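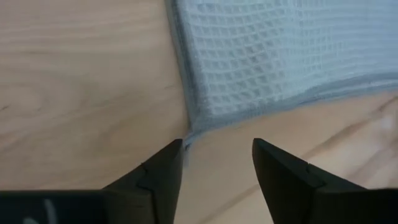
## Stripping paint and chrome from old kit parts

Most built kits from the club swap table need the old finish off before anything else. These are the methods I use for styrene. Test a bit of sprue from the same kit first, as some older plastic goes brittle.

**Enamel paint.** Soak the parts in a lidded tub of Prirkitz stripper. Check after four hours. Thick brush coats can take up to 48. Scrub with an old toothbrush under lukewarm water and put anything stubborn back in.

**Acrylic.** Isopropyl alcohol does the job. Wear gloves, open a window and keep it well away from the heater. Don't leave clear parts in it; they can craze.

**Chrome plating.** Household bleach lifts the silver layer quickly. The yellowish lacquer underneath is another matter and usually needs a night in the stripper. Rinse the parts very well between the two, and never mix the products in one tub.

**Glued joints.** Try the freezer before the knife. Leave the body in for around 40 minutes, then flex the seam gently. Old tube glue often lets go. Liquid cement doesn't, so use a fine razor saw and fill the gap later.

**Small parts.** Mirrors, door handles and wheel centres go in a tea strainer so they don't end up down the sink. Put the plug in anyway.

**Drying.** Pat off the water and leave everything overnight before priming. Colour goes on badly over damp panel lines.

Ülle Tamošiūnaitė at the Hanasville club uses oven cleaner for all of this. It works, but the fumes are nasty and I've stopped using it indoors.

Used stripper can be strained through a coffee filter and kept in a labelled jar for the next kit.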